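The cable again, and what I changed on the small arm

Mon 24 February

I promised two people that I would write down what I did with the arm, and I have been slow with it. My English is better on paper than on the phone, so maybe it is good that I waited.

For those who did not read the earlier posts: the arm stands on a table in the shared room at Drakunside. We built it from hobby servos and printed parts, and we call it Pirik. I am the one who looks after it, because I was the one who complained most when it was not looked after. Fidelina Muñoz writes the motion programs, and Oddur Hauksdóttir uses it on the days when I am at my real job.

The problem was this. In the morning everything was fine. After 20 minutes of work, one of the servos in the base stopped answering. Sometimes it came back alone, sometimes I had to switch off the power and begin again. The program then lost its position, and the next move started from the wrong place. Once it pushed the gripper down into the table, and I have a small mark there that I am not proud of.

My first idea was heat. I put my finger on the housing of each servo after a long run, and one was warmer than the others, so I believed I had found the answer. I ordered a new one and waited nine days for it. I changed it on a Saturday, which took the whole afternoon, because the screws in the bracket are very short and I dropped two of them on the floor. Then I started the program, and the same servo number disappeared again. So the old one was good. I keep it now as a spare.

Elínborg Lund told me to look at the connector before I bought anything more. I should have asked her first. She has repaired sewing machines for many years, and she always begins with what moves and what pulls. I took out the plug on the data line and looked at it with a magnifying glass. One of the crimps was only holding on the insulation. When the base turned far to one side, the wire was pulled a little, and the contact opened.

I made new plugs for all the wires in that bundle, also the ones that looked good. This is the order I used, if somebody has a similar arm:

Power off at the wall, and wait until the lights on the board are dark.

Take a photo of the plugs before you pull the first one.

Make the new wire a little longer than the old one. I added 2 centimeters and it was enough.

Pull on each crimp with your fingers. If it comes out, it was no good.

Turn the base by hand from one end to the other, slowly, and watch the bundle all the time. No wire should become straight.

After this you can give power again, but keep one hand near the switch.

The zero position also has to be set again if you opened any bracket. I forgot this the first time. The arm went to its home place and it was wrong by a good amount, not dangerous, but the gripper pointed to the side like it wanted to leave. We keep the offsets in a text file, and I now write the date next to every change. Before, there were three files with almost the same name, and Oddur and I were not using the same one.

For the test we laid white paper on the table in front of the arm, so it is easy to see where the gripper goes.

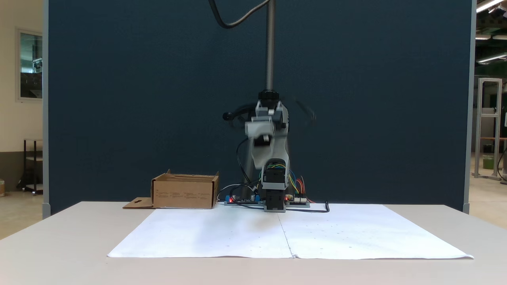

I let it run the same loop again and again while I was drinking coffee and answering emails. The first evening it did 17 loops and then I stopped it, because I had to catch the bus. On the next evening it went for around an hour and no servo was lost. Fidelina changed the speed of the fast move in the middle, a bit lower than before. I think this helps the wires too, but I have not tested it separately, so please do not quote me.

There are still things I do not like. The power cable should have a clamp near the board, so that a person who walks past cannot pull the plug out. I have the clamp in my bag and have not mounted it. The fingers of the gripper also have some play when they close, and Grímur Ladefoged thinks the small gear inside is worn. He offered to print a new one in a harder material. I will open the gripper when he has it ready, because I do not want to open it twice.

Oddur, if you read this before you go there: the new offsets file is the one with my initials, and the old servo is in the drawer with the label "good". Please do not throw it away.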